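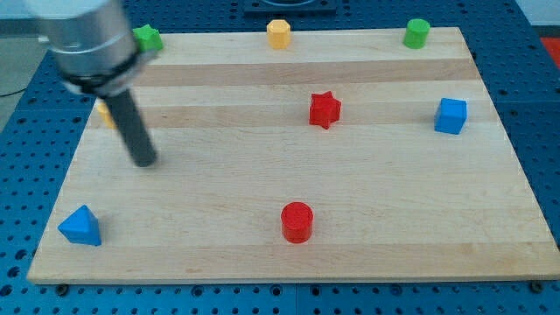 May 15, 2021

Up at 5:40 because the dog next door was going. Made coffee and drank it on the back step. Cold enough for a sweater but the sun was on the fence by six-thirty, and I decided to get the tomatoes in today and stop putting it off.

I started these in January, which was too early. I knew it was too early and did it anyway. They have been in and out of the garage every day for two weeks now and they are leggy, the Cakari ones especially. The Treteo plants look better, short and thick with dark leaves. I am putting in 13 altogether, which is more than we can eat.

The bed along the south fence had not been turned since fall. It took me until almost ten. The soil at the east end is still mostly clay and came up in slabs that I had to break with the back of the fork. The west end, where the compost went two years running, was fine. I found the good trowel, the one I accused Dad of losing. It was about eight inches down and the handle is ruined. I will have to tell him.

Planted them deep, on their sides for the leggy ones, with the top few leaves showing. Edivaldo Xavier from down the street does it this way and his are always over my head by August. He came by while I was at it and stood at the gate for a while. He thinks I have them too close to the fence. He may be right, but I had already dug the holes. He says the hardware store is out of the six-foot stakes and to try Dijkstra on the county road. His knee is better. He goes back to the doctor at the end of the month and then he will know about the surgery.

Drove out to Dijkstra after lunch. They had stakes but only in bundles of nine, so I bought two bundles and now have extra. Also twine and a bag of bone meal. The line was long and slow. Everybody in town had the same idea today. The woman ahead of me had a whole flat of marigolds and could not find her card, and then found it in her shoe. I bought a six-pack of marigolds myself while I was standing there. They are supposed to keep something off the tomatoes. I don't remember what.

Stakes in by three. Two of them hit something hard at the clay end and would not go down all the way. I left them leaning and will deal with it tomorrow. Watered everything at the base and kept it off the leaves. The hose is leaking at the tap again. I changed the washer last year so it must be the threads.

Called Mom at four. She and Dad are settled at the lake. They got the dock in with help from the people at Treltora, the marina, who charge more every year. She wants us to come for a week in July. I said I would look at the calendar. She asked about the garden and I told her about the trowel and she put Dad on. He was very pleased. He had me repeat the part about it being eight inches down.

Supper was eggs and toast, and the last of the asparagus from the bed by the garage. That bed is seven years old now and giving less. I let some of the spears go to fern last year later than usual and I don't know if that made any difference. I might start a new row next spring and let the old one go.

Back is sore, low on the left side, same place as always. Took two aspirin and sat in the green chair with the heating pad. Tried to read and went over the same page a few times. Gave it up.

Forecast says a low of 44 tonight, which should be all right. I went out at nine with the flashlight and put milk jugs over the smallest ones anyway. Something had already been at one of the marigolds. The leaves on that side were gone down to the stem. Slugs, probably. I put out a saucer of beer.

For tomorrow: plumber's tape for the tap, pull the two bad stakes, mulch if the straw is dry. Return the wheelbarrow to Edivaldo and take him the extra stakes.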